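8 June 2011

So I finally got back to the family tree! I know, I know, I said I'd post more in the spring and then the spring went away.

Quick recap if you're new: my great-great-grandfather was a baker in Dunmore, and everybody on my mom's side swears he opened the shop in 1885. There's even a cake plate with the date painted on it (my aunt has it, and no, she won't let me borrow it). Well, last week I got an email from Hayley Fairclough, who has been going through the old town directories page by page, and he isn't listed as a baker until 1891. Before that he's down as a "carter." A carter! My mom is not speaking to the directory.

I spent most of Saturday's leftover coffee and a whole evening trying to make the two dates fit. Maybe he baked at home first and sold out of the kitchen? Maybe the plate was painted years later by somebody with a bad memory. I did find 8 letters in the blue folder that I'd never read properly, and one of them talks about "the new oven at Wolness," a place I had never heard of in my life. It's tiny. I looked at the map for ages. 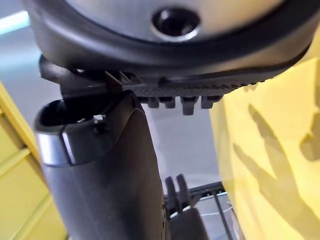
Anyway, the handwriting is awful, all loops, and he ran out of paper a lot and turned the page sideways to keep going. I've typed up three so far. The one about the oven also has a long complaint about the price of flour and a cousin who owed him money, and I love him for it.

If anyone reading has people from Wolness, please leave a comment. I'd really like to know whose oven it was. Next up is the census, plus 52 scans my uncle sent with no labels on any of them. Thanks, Uncle Ray.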